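Emiliano Orozco
Project report, Media Data Systems
Supervised lab section, draft submitted in August

## 1. Problem

TV listings services publish a "next episode" date for each series they carry. The date is often wrong in a predictable way. A late-night episode is listed under the wrong day, a double episode is counted once, or a repeat is taken for a new installment. This project measures how often these errors occur in one listings feed and tests a set of matching rules that corrects part of them.

The work is limited to scripted series. News, sport and talk shows were left out, as their episode numbering is irregular and many have no episode titles at all.

## 2. Data

Two sources were used.

**Zokbridge feed.** A broadcast schedule in XML, one entry per airing. Each entry has a channel code, a start time with a UTC offset, a program title, and an optional episode title and number. The feed is refreshed every night and covers the coming two weeks.

**Skireo catalog.** An episode catalog edited by its users. Each record has a series identifier, season, episode number, title and first air date. The air date is a plain date with no time and no offset.

I saved the feed nightly and merged the copies into one table keyed on channel and start time. Where a later copy changed an entry, the later one was kept and the earlier one moved to a history table. Airings on the channels included in the study were then reduced to those whose program title matched a series in the catalog. This left 1,042 airings.

A reference set was needed to score the results. I picked 300 airings at random and labeled each one by hand with the correct catalog episode and a flag for first run or repeat. Labels came from the channels' own program pages. When a page was missing, I used the episode synopsis in the feed and compared it with the catalog entry by eye.

## 3. Method

### 3.1 Broadcast day

A channel's schedule day does not start at midnight. For most channels in the feed it starts at 6:00 a.m. local time, so an episode shown at 12:30 a.m. belongs to the previous evening's lineup. The catalog editors follow the schedule day in most records, but not in all of them.

The rule subtracts six hours from the local start time and takes the date of the result. Both this shifted date and the plain calendar date are kept as candidates. An airing matches a catalog record on date if either candidate is equal to the catalog date. Matching on both was worse for precision but recovered a group of late-night records that had been entered under the calendar day.

### 3.2 Titles

Titles were converted to lower case, accents and punctuation were removed, and leading articles were dropped. Accent removal matters more than I expected. The series *Chávez* appears in the feed with and without the accent, in some cases on the same night, and the first version of the script treated the two spellings as separate series with half the episodes each.

Episode titles were compared with normalized edit distance. The cutoff was set to 0.2 after a few trial runs. A looser cutoff merged titles such as "Part One" and "Part Two", which differ by only a few characters, so titles that end in a number word are now compared exactly.

### 3.3 Double episodes

An entry is treated as a double when its running time is at least 1.8 times the median for that series. The script then looks for two consecutive catalog episodes with the same air date. If it finds them, the airing is linked to both. If it finds one, the entry goes to a review list.

### 3.4 Repeats

The feed has a repeat flag, but it is optional and many channels leave it blank. Without the flag, an airing is marked as a repeat if the same channel has already shown the matched episode, or if the catalog date is more than two days before the airing.

## 4. Implementation

The scripts are in Python with SQLite for storage. The episode title comparison is the slow step. The first version compared each airing with every episode in the catalog extract and took most of an evening to finish. Restricting the comparison to episodes of the matched series brought a full run down to under a minute, and I should have done this from the start.

All times are stored in UTC, with the original offset in a separate column. The offset has to be stored per entry and not per channel. I made the second choice initially, and all airings after the clock change were wrong by one hour. Few of them changed date as a result, so the fault went unnoticed until the late-night entries were checked by hand.

## 5. Results

On the reference set, the full rule set did better than the baseline, which used the calendar date and an exact title match. The broadcast day rule gave the largest gain of any single rule. Title normalization came second. The double episode rule affected only a few series, but for those series it removed an off-by-one error that otherwise carried through to the end of the season.

*Arirard* was the worst case. Its catalog numbering follows the streaming order, while the channel shows the episodes in production order. Episode titles are present in the feed for the first season only. From the second season on there is nothing to match on except the date, and the date points to the wrong episode almost every time. None of the rules in section 3 fix this. A per-series order table would, but it has to be written by hand.

The repeat rule gave false positives when a channel moved a series to a new slot and the feed listed the same episode in both the old and the new slot for one night. The history table holds enough information to detect this, but the check is not implemented.

## 6. Limitations

The reference set was labeled by one person, so there is no measure of agreement. Labels based on synopses are weaker than those based on channel pages, and the two kinds were not scored separately. The feed covers one country. Results for countries with several time zones would differ, mainly in section 3.1, where a single six-hour shift would no longer be enough.

## 7. Further work

The order table for *Arirard* is the first item. I also want to extend the labeled set to nearly 1,000 airings, with a second labeler for part of it.

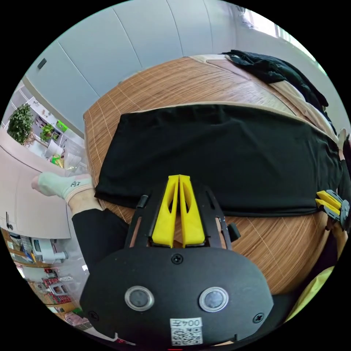 After that comes the slot-change check, using the history table, and a rerun of the scoring with the synopsis-based labels split out.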